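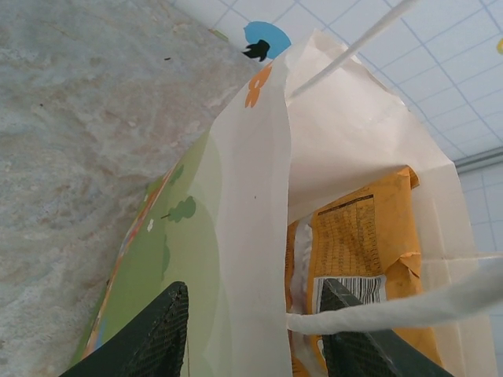 About Sasen

Sasen packs and hands over gift bags for shops that sell by post. We were founded by Mirsad Trajkovski and have 27 staff on one site.

Bag handling is shared between people and robot arms with two-finger grippers. Paper bags are awkward for a machine: the panels bend, the handles get in the way and the grip has to be set for each paper weight. Operators on the Tindis line set it themselves and can stop an arm at any time.

No posts were cut when the arms came in. Five packers retrained as cell operators -- on a higher pay grade -- and shifts now rotate every 50 minutes between packing, checking and cell work. Repetitive lifting has moved mostly to the arms. Checking has not, and takes up more of the day than it did. 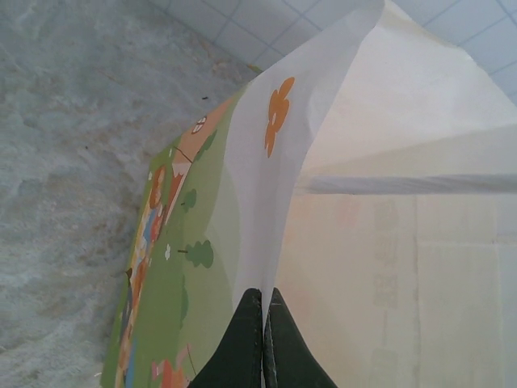
Ukov, October

The second cell is in use on the early shift. Staff comments on its layout are being collected until the end of the month.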